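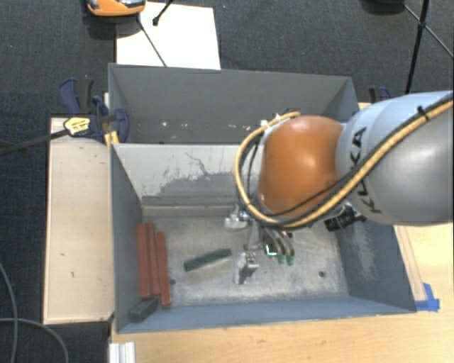

Bin-to-bin test cell with the gripper over the front bin, KUKA arm.

Zallar Mixed-Stock Picking Module

Zallar is a grasp planning module for bars and blocks lying in metal bins. It came out of a research project on the last few parts in a bin, which standard planners tend to leave behind. The module runs on a separate computer and sends target poses to the arm controller.

Method
The planner scores each grasp twice. The first score covers contact between finger and part. The second covers clearance between the gripper body and the bin walls along the full approach path. A grasp that passes the first test and fails the second is kept and tried again at a new wrist angle, up to 6 times, before the part is skipped.

Parts lying side by side against a wall are treated as one group. The planner looks for the part with a free end and starts there – no pushing or stirring move is used.

Result
The method was tested by Renata Gajewski and Roman Zieliński over 240 pick attempts in July. With the wall clearance score switched on, 76 percent of parts touching a wall were picked on the first attempt. Most failures came from adjacent parts moving together. Steel bins with worn paint needed no change to the settings.

Requirements
Bin: rectangular, rigid, clamped to the work surface
Parts: straight bars and blocks, mixed lengths
Calibration: 3 touch points on the bin rim, repeated whenever the bin is moved
Cable routing: leave slack at the wrist for the full range of tool rotation

Not supported
Curved stock, nested tubes, and parts standing on end. Support for short tubes is being tested under the name Balon and is not included in the current release.

Supplied by Drirkevent. Technical contact: Nayeli Paucar. Page revised Fri 4 October.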